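Ayele Round Basket
January 12, 2018 - by Duygu Uçar

A woven basket in braided natural fiber, tan to light brown, with a thick plaited rim. Holds 2 kg.

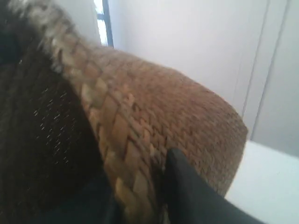
Kaisu Lehtinen asked whether the rim goes out of shape with daily lifting. Mine has kept its curve since last winter.

Wipe with a dry cloth - no soaking.

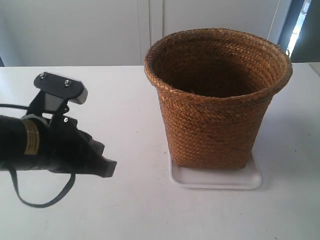 Shipping is flat, 46 kr per order, from the Kaltanholm store.

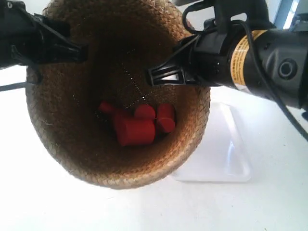 Returns are accepted unused, with the tag on.

Comments

Yavuz Karakaya: Does it come with a lid?

Fadime Karabulut: No lid. I use a plate.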